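Thread: White round table, marks that won't wipe off

wainwright_3
Posted 7:40 pm
We have a round white table in the front room and it has turned into the place where everything lands. Flowers, glasses, chargers, whatever comes in the door. The top is matte and it shows every smudge. I have wiped it with dish soap and warm water and there are still pinkish and gray marks across the middle. Is there anything that gets them off without making the top shiny? We got it secondhand in Brollton, so no care sheet came with it.

Roy Horrocks
Posted 7:58 pm
Can you post pictures? Matte paint and matte laminate need different handling. Also say if the edge is the same material as the top.

wainwright_3
Posted 8:21 pm
Two from this evening. I have not cleared it.
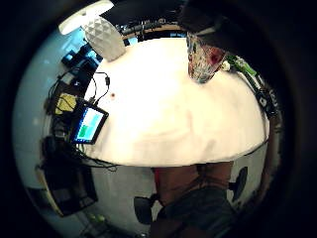
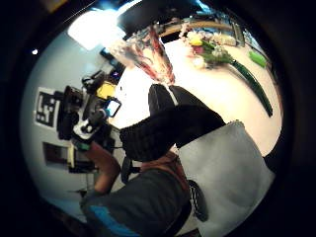

Smudges and the small brown spot are in the first one, the flowers and their wrapping in the second.

Roy Horrocks
Posted 8:34 pm
Thanks. I can't tell paint from laminate from those. Look underneath for a seam near the edge. In the meantime try baking soda mixed to a thin paste, soft cloth, no pressure, and rinse it twice. Do a patch the size of a coin first and leave it overnight.

anano_m
Posted 8:50 pm
I would not use baking soda on a matte top. It is a mild abrasive and on paint it leaves a polished patch that you will see every time the lamp is on. I did that to a desk in May and ended up repainting it. Rubbing alcohol on a cotton pad, and stop if any white comes off on the pad.

Roy Horrocks
Posted 9:02 pm
Alcohol can soften some paints. That's a bigger risk than a bit of paste. I have used paste on our kitchen table for 12 years and it looks fine.

anano_m
Posted 9:05 pm
Is your kitchen table matte?

Roy Horrocks
Posted 9:11 pm
Satin. Fair point, but I still say test both.

sturkstead1182
Posted 9:30 pm
Pink marks could be dye. Printed florist wrapping sometimes bleeds when the stems are wet, and so does tissue. I would get the flowers into water and the wrapping in the trash before scrubbing anything, or you will be doing it again next week. Move the black fabric thing as well. Dark fabric can rub off on a light surface.

wainwright_3
Posted 9:46 pm
The pink was there before these flowers, but we have had others on the table, so it could be that. There is a seam underneath, so I'm guessing laminate.

anano_m
Posted 9:52 pm
Then alcohol is fine. Keep it off the wood edge, it can dull the finish.

Roy Horrocks
Posted 10:04 pm
Agreed on the edge. And put a tray down for the glasses and small stuff — a cork one won't slide.

wainwright_3
Posted 10:15 pm
Will try the alcohol tomorrow on the brown spot first and post how it goes.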